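Etching, sealing and the limits of a good polish

3/16/23

Vy Diệp has repaired stone benchtops for 23 years, and the call she gets most often is about a stain that is not a stain.

"People ring and say the lemon has stained the marble," she says. "Lemon doesn't leave colour behind. It dissolves the surface. You're looking at a patch that reflects light differently from the stone next to it."

Marble is mostly calcium carbonate, and acids react with it. Vinegar, wine, tomato and a fair number of bathroom cleaners will dull a polished finish within minutes. A sealer does not prevent this. Diệp's workshop, Hurkora, prints that on the back of every quote, and she still has the conversation at most jobs.

"A penetrating sealer sits in the pores. It slows down oil and coffee. The acid is working on the face of the stone, where there is hardly any sealer to speak of."

Her test for whether a bench needs resealing is a spoonful of water left for 20 minutes, then wiped. If the stone underneath has darkened, water is getting in. She prefers to run it in several places, as the area beside the sink wears sooner than the rest. Where the stone has not darkened, she advises leaving it alone. Sealer applied to stone that cannot absorb it dries on top as a haze, and removing haze is a paid visit.

Phong Quan, who handles the grinding and honing at Hurkora, is more interested in finish than in chemistry. He would put a honed surface in nearly every working kitchen.

"On a gloss finish, an etch shows as a dull mark and your eye goes straight to it," he says. "On honed stone it's matt on matt. It's still there. You just have to get down low to find it."

Quan starts light etching with a fine polishing powder and a damp felt pad. Deeper damage goes back to diamond abrasives, worked through the grits across a wider area than the mark itself. Spot repairs that stop at the edge of the damage leave a dish, visible in low afternoon light. He has been called back to four of those, all first attempted by someone else.

Both are cautious about poultices. For cooking oil they use a clay powder mixed with a solvent, covered in plastic and left overnight, then uncovered to dry. Old oil may need the treatment repeated. Rust is harder, and Diệp will not quote a fixed price on it.

"Iron can be in the stone already," she says. "If it is, I can't take it out — I can only slow it down by keeping water away."

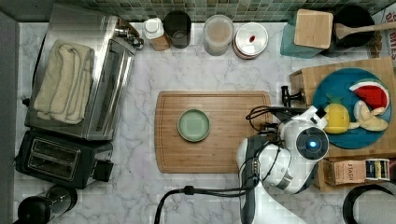

Benchtops and Surfaces

For daily cleaning, Diệp uses warm water, a pH-neutral detergent and a soft cloth, and dries the bench afterwards. She does all food preparation on a board. Cream cleansers are out, as the abrasive scratches a polish. Her own kitchen has two etch rings near the kettle, left there since December. Quan has offered to hone them out.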